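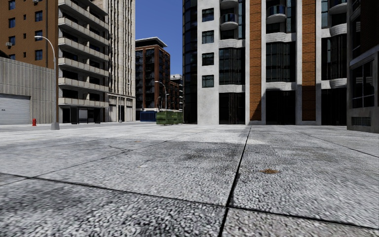
Travel > City Walks > How To

Stories Guides Maps Gear About Contact

How to plan a self-guided walk in a city you don't know

Quick version, because I'm packing. People keep asking how I put my walking days together, so I'm writing it down once and then I can just send the link.

You need a map, shoes you've already worn in, a pencil and an hour the night before. That's it. No app subscription.

Step 1. Pick two ends, not a loop

Loops sound tidy but they make you rush the second half. Choose a start near where you're sleeping and a finish near a train or tram. When I did Ukgate I started at the hostel and finished at Tillgate station. Done by three, feet fine, home by rail with a bag of plums.

If there's a river, walk with it. Hills — go up early, come down late. Wind matters more than people think, check which way it's blowing before breakfast.

Step 2. Mark five stops, then cross out two

Everybody marks too many. Write down five things you want to see, then rub out the two you'd only be doing out of duty. Big gallery with a queue? Give it its own day. Three stops leaves room for the bakery you didnt know about.

My Ukgate three: the covered market, the old pump house, the Holzer garden. The garden was shut for replanting. Fine. Sat on the wall outside and ate lunch.

Step 3. Put the dull bits in on purpose

Between the sights there's always ordinary city. Offices, flats, a bus depot. Don't skip it with a taxi. Plan it for mid morning when you've still got energy and use it to get your bearings. Learn which way the street numbers run. Notice where the supermarket is. You'll be glad of it at nine at night.

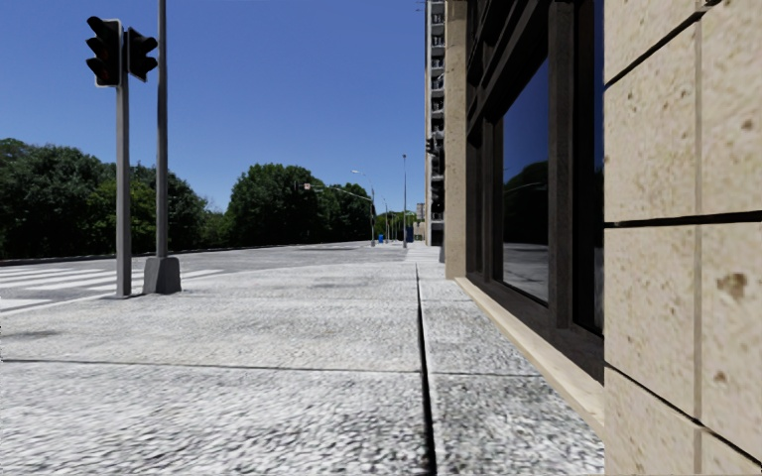
Long straight footpath, traffic lights on the left.

Step 4. Work out your real pace

Not your gym pace. I time myself over one long block the first afternoon, bag on, stopping for lights like a normal person. Then multiply. Lights eat more time than hills do. A city with short blocks will always be slower than it looks on the map.

In Ukgate I allowed 60 minutes for the first leg and used all of it. I've got 439 walks in the notebook now and I still guess too fast if I don't do the timing. Add a sit down every hour or so. Coffee counts.

Step 5. Sort water, loos and shade

Boring but this is what ends a walk early. Mark one public toilet per leg. Libraries are the best bet, then big train stations. Fill your bottle before you leave, top up at lunch. In January down here you also want the shady side of the street, so look at the map and work out which side that'll be by noon. Hat. Sunscreen in the outside pocket, not the bottom of the bag where mine always is.

Step 6. Write the route as landmarks 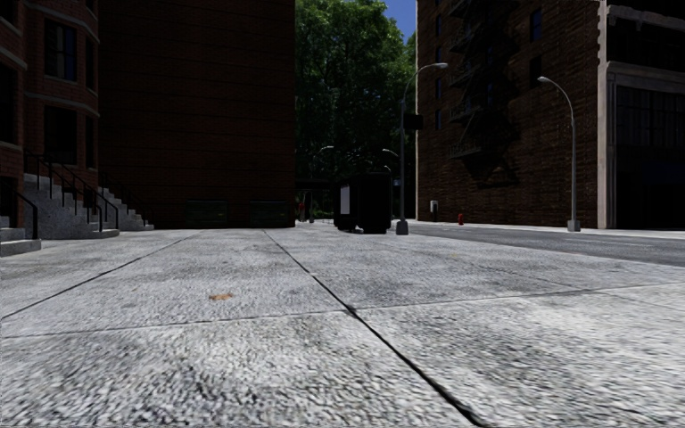 Street names are no good when the signs are up high or missing, so I write turns as things I can recognise from across the road. One line each, big letters, on a card that fits in a shirt pocket. Colour and material work best. "Left at red brick flats with the pale ledges" gets me there every time, "left at second avenue" gets me arguing with a lamp post. Shop names are risky, they change hands. Churches are good unless there's four of them.

Do the card the night before. Take a photo of it incase it goes through the wash.

Step 7. Have a way out

For each leg, pencil in one bus or tram stop where you could quit. You probably won't. But if the rain comes in or a knee goes, you want the answer already on the card — 21 was my bail-out bus in Ukgate and I did catch it once, soaked through, from outside the pump house.

Carry enough cash for one fare. Some of the older buses won't take a card.

Step 8. Write it up that night

Two minutes. What took longer than planned, what was shut, where lunch was. Next time you're in town, half the work's done. Mine goes in the back of the same notebook as the map scribbles.

Next month I'm trying all this in Hornier, which has a lot of stairs. Will post the card when I'm back.

Recent guides

Ukgate by tram: where to get off
What's in my day bag
Three thousand steps before breakfast
Tillgate station: lockers, loos and decent coffee
Packing for a wet week in Hornier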